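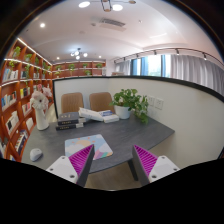 The Numix hand-held gripper comes with soft ribbed fingers as standard, and I'd been putting off trying them for months because I was so used to my old flat jaws. Silly me! Each finger is a triangle with thin slats running across it, so when the face presses on something the whole thing bends and wraps in a bit. Ours came in magenta, with a dark gray pad on the inner face and a white plate at the base of each one. I did most of my trials at an ordinary desk with a mouse pad, a computer mouse and some books on it, plus a vase of flowers and a potted plant at the back, and a desk like that is a tougher test than any set of foam blocks.

What I liked

The computer mouse is my favourite test object. It's round on top, it's smooth, and flat jaws love to squirt it off to one side. The Numix fingers picked it up first go, and I could be pretty sloppy with the angle and still get away with it. Books were good too, as long as I came at the spine. I gave it a stapler, a roll of tape and a half-full tissue packet and it was happy with all of them (the tissue packet got a little squashed, but so would yours).

The other thing is the wrist feel. It weighs less than the Seixas I was using before, and by the end of a long afternoon that matters a lot more than I expected when I was reading spec sheets.

What I didn't

Mouse pads. Oh boy. Anything thin and floppy lying dead flat is a pain, and the pointed tips want to fold under before they get beneath the edge. I got it in the end by pushing the pad until a corner hung off the desk and pinching that, but the Seixas with its hard jaws does it in one move. If your work is mostly paper, cloth or cards, stay with hard jaws or buy the stiffer finger set.

Big books are the other weak spot. You can close on a thick hardcover, but lift it by one end and the fingers twist. I wouldn't go over 300 grams if you care about what's underneath.

Numix vs Seixas vs Bando

I've now had all three in my hands. The Bando opens widest at 113 mm and feels the most solid, but its fingers are glued in, so a torn slat means a whole new front end. The Seixas is the most precise and the least forgiving. The Numix sits in between – easy to like, easy to fix, a bit vague at the tips. Encarnación Arroyo ran the same pick list on her own unit and rates the Bando higher than I do, mostly for tools and bottles, so take my ranking with a pinch of salt.

Spare fingers

We sell these through Toltovgate in pairs at $29, with the screws in the bag. Swapping a pair took me 13 minutes the first time, and that included hunting for the right hex key. Don't crank the screws down! Snug is fine, and the plates can crack. Colours vary by batch and we can't pick one for you, sorry.

The stiffer set fits the same plates and should be back in stock in August. Email us if you'd like to be put on the list.

Page updated May 21, 2026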